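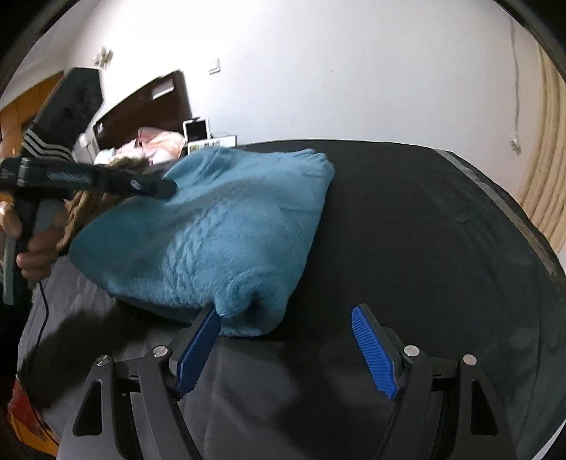 Teal plush on a charcoal sheet.

Holroyd Display Home Pack – hire for builders
From $1,690 per home, ex GST. Min hire 2 months.

Furniture and soft furnishings for finished spec and display homes. Delivered, set up, picked up again when you sell or hand over. We do single homes and small display villages. No apartments above the second floor unless there's a lift, sorry.

What's in the pack
Lounge suite, coffee table, TV unit
Dining table and six chairs
Queen bed in the main, doubles or singles in the others
Bed linen, throws, cushions
Lamps, rugs, wall art (hung on removable hooks, no holes in your new plaster)
Kitchen bench bits, towels for the bathrooms
Outdoor setting if you've got a covered alfresco

Alfresco setting not included on the 2 bedroom pack. Ask, we can usually add one.

Ranges
Lultus – the plain one. Light timbers, greys, off-whites. Suits most project homes and it's what goes out the door most.
Cuten – more colour, smaller pieces. Better for townhouses and narrow lots where a full size lounge just eats the room.
Modumik – modular lounges, darker timber. Bigger floor plans only. Currently one set out and one in the warehouse so book ahead.

You can mix ranges between floors but not in the same room.

Hire terms
Minimum 2 months, then week to week. 25 per cent deposit locks in the date, balance before the truck leaves. Seven days notice for pickup please, we can't always do shorter. If the house sells in the first fortnight you still pay the minimum, but we'll hold the unused weeks as credit for your next job.

Delivery is free within 100 km of the warehouse. Past that we quote on it. Regional jobs generally go out on the same truck so there may be a bit of a wait.

Before we turn up
Final clean done. Floors down and cured, we wont put rugs on a floor that's still going off. Power on. Driveway poured or some hard access for the truck – if the crew has to carry over mud there's a surcharge. Trades out of the house for the day. Somebody on site to let us in, or a lockbox code sent the day before.

Floor plan too. PDF is fine, a photo of the site copy is fine as long as we can read teh dimensions.

Damage
Normal wear from open homes is covered. Not covered: paint, silicone, smoko on the lounge, anything left out in the rain. Builders using the furniture during maintenance visits is the main one we get charged-back arguments over, so have a word with your trades. Excess is set out in the hire agreement.

Buying the furniture
Buyers sometimes want the lot. Happy to sell, price on request, less half of what's been paid in hire. Lultus and Cuten only.

Bookings
Spring fills up early. November is normally gone by the end of winter. Site inspections by appointment, one person from us and one from you, keep your distance and we'll be quick.

Contact Kirsty Fothergill for a quote. Send the plan, suburb, handover date and which range. Quotes back in two working days.

Prices updated 2020-04-29. Replaces the old sheet.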